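Early Years Play, Week 2 – Pretend Food and Real Talk
Notes by Chiamaka Haruna

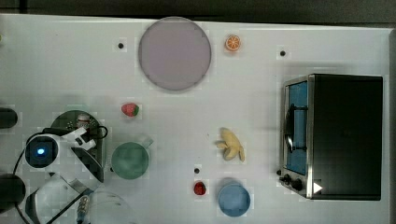

What I want you to get out of Tuesday

Pretend cooking is where I hear the best language from four-year-olds, hands down. Kids bargain, boss each other about and make up words (my favourite is still "sandwichy"). Read the Brurngate transcript before the tute – it's short, I promise!

For your observation

Write down what the child says, word for word. Leave your own theories for the second page. 2000 words max, and Rawiri Harawira is marking, so please label your pages.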